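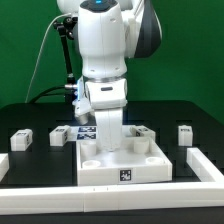

Vol. 6, No. 2

The Night Ferry to Drirnska

My grandmother swore you could hear Drirnska before you saw it, and oh, she was right! Bells first, then dogs, then somebody frying onions on the quay at five in the morning. I had 179 coins in a sock, a coat two sizes too big and the best mood of my whole life.

I was going for the singing. Every December the whole town climbs the hill and sings the old year out, in parts, with no conductor, and the harbour sings back from the boats. I'd practised the low line all the way from Stedside, mostly into my scarf (the man in the next bunk had asked me twice to stop). 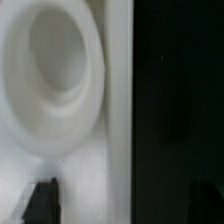 You'll be flat by the second verse, said Mwanahawa Koech, everybody is, the cold gets in your throat, so stand near the bakers and pinch their note. She gave me half a bun and pointed me up the steps. I loved her at once.

And what steps! They went up between the houses like something spilled, with lamps on every landing and children sliding down the rail in the middle. Around 3000 people were on that hill, stamping and humming and passing flasks along.

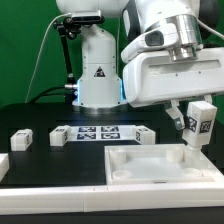

I found the bakers by the smell of their coats. A huge woman moved her elbow to let me in, and then, with no signal that I could catch, the hill began. It came up through my boots. I missed my entry completely, laughed out loud, and got in on the next line, flat as a plate, singing at the top of my lungs. Down on the water the boats answered, half a beat late, and I cried all over the big woman's sleeve.

I never did use my ticket home. 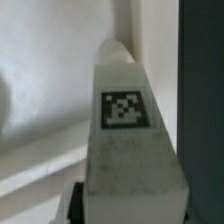 Muli, Tuesday, February 25, 2025

Dear Gran, I've moved along the coast to Muli with the bakers, who have an oven here for the winter. I can do plaits now! Mwanahawa says my low line is nearly fit to be heard. The ferry stops at Stedside on its way round, so pack your thick stockings and come. I've saved you a place by the rail, and there will be onions.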